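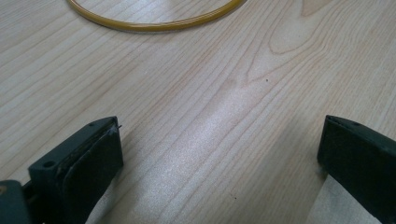 Public libraries have long lent more than books. In Fasville, the branch on Pomel Street has for 9 years kept a shelf of household goods that residents may borrow: sewing kits, cake tins, hand tools and winter clothing. The proposal to close that shelf and give its space to study desks deserves a careful answer.

The case for closure rests on use. Loans fell during January, and the shelf takes up floor space that students would welcome. These points are fair. It should be noted, however, that the branch was open only 2 afternoons a week in that month. A service cannot be judged by a period in which most residents were unable to reach it.

Cost is the second argument. Repairs to borrowed items came to some $50 last year, a sum smaller than the price of one new desk. The Trirklow branch, which runs a similar shelf, pays for its repairs through late fees and has asked for no further support.

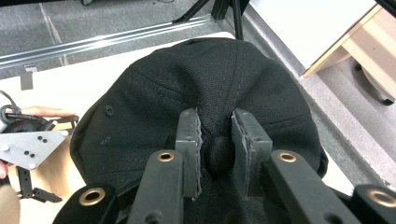

*A black cap with stitched seams and a small embroidered eyelet.*

There is also the matter of purpose. A resident who needs a drill for one afternoon, or a warm coat for one interview, is poorly served by being told to buy it. Lending such items is consistent with the charter under which the library was founded, which speaks of "useful articles" as well as printed works.

The library board should keep the shelf for a further 8 months under normal opening hours, publish the loan figures, and then decide. If space remains short, the unused map room on the upper floor should be considered for desks first. Residents may send written comments to the front desk until the end of February 2021.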